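Getting candle wax out of a ribbed glass holder without cracking it?

Posted in Home & Cleaning - 143 views

villside_attic

Bought a box of old glass candle holders at a yard sale, mostly the pressed kind with ribs and wavy rims. Three of them have wax packed way down in the cup. Tried picking at it with a butter knife and got maybe a third out, then chickened out when I heard a scraping noise. Dishwasher? Freezer? My sister says boiling water, my neighbor says never ever boiling water. Don't want to lose these, one is a green I can't find anywhere.

Also there's a cloudy film on two of them that soap doesn't touch. Is that wax too or is the glass just done for?

3 replies

Yazzie_T

Neighbor is right. No boiling water on old glass, it can go with a pop and then you have nothing. Here's what I do, have done it on a bunch of them.

1. Freezer first. One hour, on a folded dish towel. Wax shrinks a little and a lot of the time the whole plug lifts out with a wooden skewer. No metal.

2. Let it come back to room temp before any water touches it. I set mine down and go do something else for an hour. Don't rush this one. 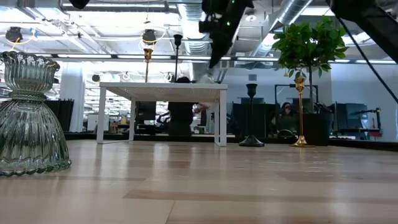

3. Warm water soak, not hot. I keep it at 110 degrees or under, a cheap kitchen thermometer is fine. Start lukewarm and add warmer water a bit at a time. Squirt of dish soap. The thin stuff left in the ribs goes soft and you can get it with an old toothbrush.

4. Wipe with a paper towel before you rinse so the wax doesnt go down your drain. I learned that with a plumber's bill of $114.

5. Last smear comes off with rubbing alcohol on a cotton ball. Wash again after, and dry all the way before you put a candle back in.

Skip the dishwasher completely. Heat plus banging around, and the detergent is what makes old glass cloudy in the first place.

esine77

just use a hair dryer. low setting, takes 5 min, tip it out on newspaper. works everytime for me

vemis_kitchen

Agree with most of what Yazzie_T said, would go easy with the hair dryer on anything old - if you do, keep it moving and stay back a good foot.

On the film. Fill it with plain white vinegar, leave overnight, wash. If it comes clear it was hard water. If it looks clear while wet and goes foggy again once dry, the glass is etched and thats permanent. Put it on a shelf where the light isn't behind it, still looks nice.

For next time, a few drops of water in the cup before a tealight goes in and the wax won't stick. Few drops only.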